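Buying the Arm: Questions We Keep Getting

Collected by Aoi Tanabe, Brinwood Facilities Newsletter
Updated 5 August 2026

Do we really need one?
Need is a strong word. The Sterotstead kitchen wants its counters cleared of wrappers and bags, and the money has to be spent by June or it goes back to wherever money goes.

Which quotes are in?
Dreltell and Kobzar. Dreltell's is shorter and cheaper. Kobzar's has a glossary.

What does the price leave out?
Fingers, mostly. Both firms treat them as consumables, like printer ink, and price them in the same spirit. Budget for 4 spare pairs a year at $516 a pair. Ask for the mounting plate in writing.

Can't we start with boxes? Boxes are easy.
They are, and every sales demo is full of them. Our trash is soft, shiny and see-through. Make the vendor run the trial on your own counter, with your own wrappers, under your own lights.

How long should a trial be?
Ask for 14 days. You will be offered 2.

What should I look at during the trial?
Thin film, crumpled bags and glare. Pale stone with a busy pattern is a fair test, and so is anything you can see the counter through.

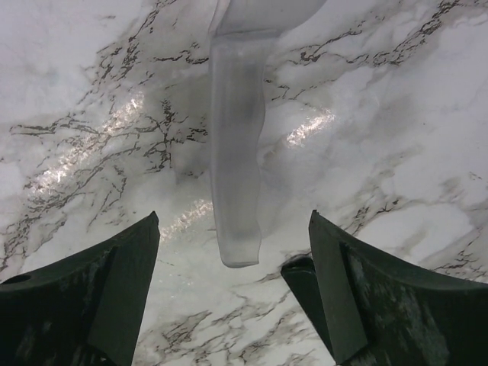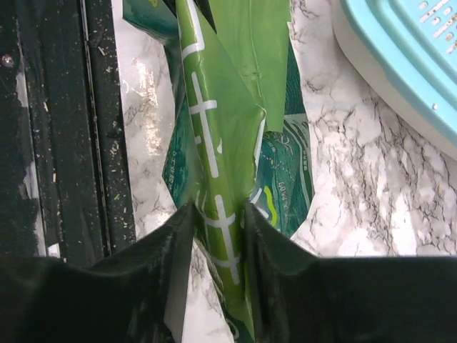
Frosted strip between open fingers, first; green bag in the grip, second.

Issue 14, page 2

Who pays if it drops something?
Your department, up to the deductible. Read the service plan before signing, especially the part about "foreign matter," a term that seems to cover crumbs.

Can we lease?
Yes, from Kobzar only. Add up the full term before you get excited about the monthly figure.

Where do I send my request?
To Aoi, with a cost code. Requests without a cost code are read with sympathy and then filed.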